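Home News Workshop Members Contact

April
By Dennis Marsden

LORNBY WORKSHOP MEMBERS PUBLISH PLANS FOR HOME-BUILT ROBOT ARM

Parts list, drawings and software for the Josier arm are free to download

LORNBY – Members of the Lornby shared workshop have released the full plans for the Josier, a tabletop robot arm designed to be built at home or in a small shop with ordinary hand tools and one 3D printer. The release covers the arm, its two-finger gripper, the wrist camera mount and the control software.

The Josier was designed by Orlando Tello, a retired machine repairman who joined the workshop to use its drill press and stayed on to run the Thursday evening electronics bench. The first version was clamped to a kitchen counter in his house on Rudd Street. The version now being released is the fifth complete rebuild.

The arm has 6 joints and a separate motor for the gripper. The parts list runs to 241 items, counting every screw and washer, and all of them can be bought by mail or printed. Printing the full set of plastic parts takes 40 hours on the workshop's older machine. Builders with a faster printer can expect to finish sooner, though Tello recommends leaving the speed alone for the shoulder housing, where earlier prints split along the layers.

"I wanted something a person could fix on a Sunday with the stores closed," Tello said. "If a part breaks, you print another one. If a motor goes, there are four screws and a plug. I spent my working life on machines where you had to take off half the cover to reach a fuse, and I was not going to build one of those for myself."

Most of the past winter went into the gripper. The first three designs used smooth plastic fingers with rubber bands stretched over them. They picked up wooden blocks well enough but let go of anything light or slick, and the bands dried out and snapped. A foam-covered version held better, but the foam tore when the fingers closed on a sharp corner.
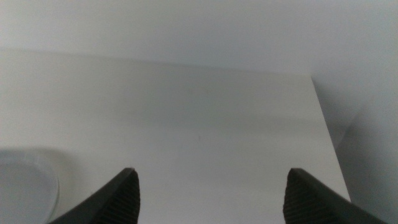 Work on the fingers was done with the wrist camera running, so that members at the bench could watch a grip from the arm's own side. The camera sits close in behind the gripper and looks out past the tips, and its mount is adjusted until both fingers come up from the bottom of the picture and end at about the same height. The current fingers are dark gray with blunt, squared-off tips, and each carries a pad with fine horizontal grooves on its inner face. A plain white surface is the recommended background for setup, as the dark fingers are easy to pick out against it and the gap between the pads can be checked at a glance. Builders are asked to do this check with the gripper open and nothing in it before moving on to the software.

The pads are separate pieces and can be replaced without removing the fingers. Tello tried coarser grooves first and found that small parts could settle into them at an angle. The finer pattern has been used on every gripper built at Lornby since February.

The control software runs on a standard laptop under Linux. It includes a setup program that moves each joint slowly through its range and stores the limits, a jog screen for driving the arm by keyboard, and a recorder that saves a series of positions and plays them back. The recorder can save camera pictures along with the positions. There is no phone app, and the group has no plans to write one.

The arm is meant for light work. It should not be used to lift hot liquids, handle blades or work within reach of small children. The plans include a stop switch, which cuts power to all the motors. The arm will drop when the switch is pressed, so the manual asks builders to keep the space under the elbow clear.

Motor driver boards for the project were designed with help from Astesari, a small electronics shop two doors down from the workshop. Astesari will sell the boards assembled, for builders who would prefer not to solder small components. The board drawings are part of the free release and may be sent to any supplier. The workshop receives no payment from board sales.

Two Josier arms are now in use at Lornby. One stays on the electronics bench for members to learn on. The other has been taken apart and put back together several times to test the manual, most recently by a pair of members who had not worked on the project before. Their notes led to changes in the wiring chapter, including new labels for the wrist cables and a warning about fitting the elbow bearing before the belt – a step that was printed in the wrong order in the draft.

Known problems are listed at the front of the manual. The base rotates with a slight click on some builds, which has been traced to the bearing seat and can be cured with light sanding. The camera cable is shorter than it should be and pulls tight when the wrist is turned all the way to the left. A longer cable is given as an alternate part, and a revised cable guide is being drawn.

"Read the whole chapter before you pick up a screwdriver," Tello said. "I wrote it, and I still got the belt on backward last month."

Members will run a build class over 5 evenings at the Lornby workshop, beginning next month. Each person or pair will assemble one arm and take it home. Printed parts will be ready in advance, and tools will be supplied. Those attending should bring their own laptop. No experience with electronics is needed, but builders should be comfortable using a small screwdriver and following a wiring drawing.

Places can be reserved at the front desk or through the Contact page. The plans, manual and software are on the Workshop page. Corrections and questions about the build should be sent to Orlando Tello at the electronics bench. Press questions should go to Dennis Marsden.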